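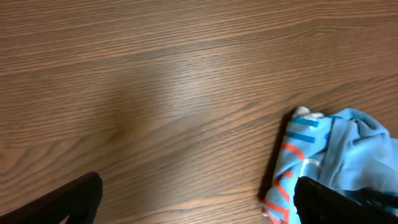 Table top, October.

A Year of Walking to Work

13 October 2019

I started walking to work last fall when the bus company cut the route that went past my street. The replacement bus left either 25 minutes too early or just late enough to get me in trouble. I looked at a car share, did the math and decided to walk until I came up with something better. I haven't come up with anything better and I've stopped looking.

It's 2 miles from my front door to the office if I go over the hill, and a bit more if I go by the canal. I go over the hill in the morning and home by the canal. My phone says I did it 231 times in the year, which matches my calendar once I take out vacation, the week I had the flu and the days I worked from home.

The first month was bad. I had shin pain by the second week and a blister on my left heel that kept opening up. I was also getting up too late, so I was half running the last stretch every day and arriving sweaty. I moved my alarm back 20 minutes and most of that went away. The shin pain took until after Christmas.

The route goes up Amin Street past the tire place, then through the churchyard gate, then over the top of Endell Hill on a path that's paved for most of the way. On the far side you come down behind the school. If I leave at my normal time I get there before drop-off. If I'm ten minutes late I'm walking against a couple hundred kids with backpacks and there's no getting through.

I should say I'm not an outdoors person. I don't hike on weekends. People at work assume I do now, and Ashwin Salian in accounts keeps inviting me on a ridge walk that starts at five in the morning. I've said no three times.
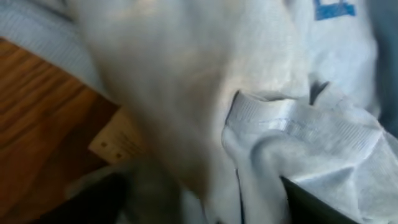

WHAT I WEAR

I spent too much on this at first. I bought a waterproof jacket made for mountains and it was so hot on the hill that I was wetter inside it than I would've been without it. I sold it in May to Deepika Murthy, who does need one for mountains. Now I wear an ordinary cotton layer with a cheap shell over the top, and if it's really coming down I carry an umbrella. Walkers online are rude about umbrellas. I like mine.

Shoes matter more. I tried walking in my work shoes and ruined a pair by November. After that I bought running shoes one half size up and left the work shoes under my desk. The running shoes lasted until summer before the tread went at the heel. The second pair was the same model, and they rubbed for a week and then were fine. Thick socks, even in warm weather.

For the bag, I use a backpack with a chest strap. The shoulder bag I had before pulled to one side and my neck hurt by lunchtime. I also quit carrying my laptop home unless I know I'm going to open it. I carried it back and forth for two months and opened it maybe four evenings.

Only 14 of the mornings were wet enough that I had to change my pants when I got in. I would've guessed a lot more. It rains plenty in this town but a lot of it falls at night or in the afternoon, and a drizzle doesn't count once you're moving.

Ice is another matter. The path down behind the school doesn't get any sun until ten or so and I went down on it twice in January. The second time I landed on my wrist and it was sore for three weeks. After that I took the long way around by the road on any morning with frost on the windshields.
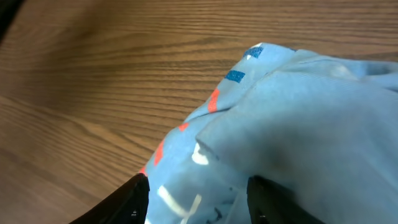 The other thing I had to sort out was meetings. Our office uses Skedura for scheduling and it lets anyone drop a meeting on you from eight o'clock on. I'd get in at 8:40 and find I'd been expected on a call for ten minutes. I blocked out the time as busy and called it "walk." Mohandas Pai, who is my manager, asked me if I could call it something else. I changed it to "travel" and I haven't heard about it since.

I don't take calls while I'm walking. I tried, and on the hill I'm too out of breath to sound normal. I listened to podcasts for the first few months, then the earbuds died and I didn't replace them for a while, and I got used to going without. Now I mostly think about what I have to do that day, or what to cook. Sometimes I get to the top and can't remember the churchyard at all.

You do get to know people a little. There's a man with two greyhounds who nods. Krishnamoorthy Venkataraman, who taught me math in ninth grade, turns out to live in the yellow house at the bottom of the hill. He didn't remember me but he was nice about it. He walks the hill every day too, and he's 78 and faster than I am.

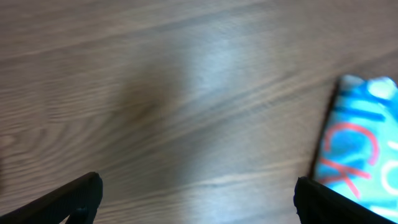
People ask whether the hill gets easier, and it does, though it took me longer than I expected. The trick was going up it at a slant. There's a side path that starts lower down and bends around the west side before it joins the main one, and it adds three minutes and takes out the steep part. I was trying to explain this to Aravind Achari last week and ended up using the table for a map. The grain on the left side curls around in nested arcs, a lot like the contour lines for a hill, and past that it straightens out into long streaks going up to the right. I ran my finger around the outside of the curls for the side path and followed the streaks for the way down to the school. He got it right away, and he's tried it since and says his knees prefer it.

As for money, I've saved the price of a bus pass and spent most of it on shoes and socks. I lost six pounds by spring and put four of them back on over the summer. I sleep better. My resting heart rate went down a bit, and then I stopped checking it.

I'm going to keep going through the winter. I've ordered a pair of those rubber things with studs that pull on over your shoes, and I need a better light for the canal now that it's getting dark earlier. If you have one you like that clips to a backpack strap, leave a comment. The one I've got points at the ground right in front of my feet and I can't get it to tilt.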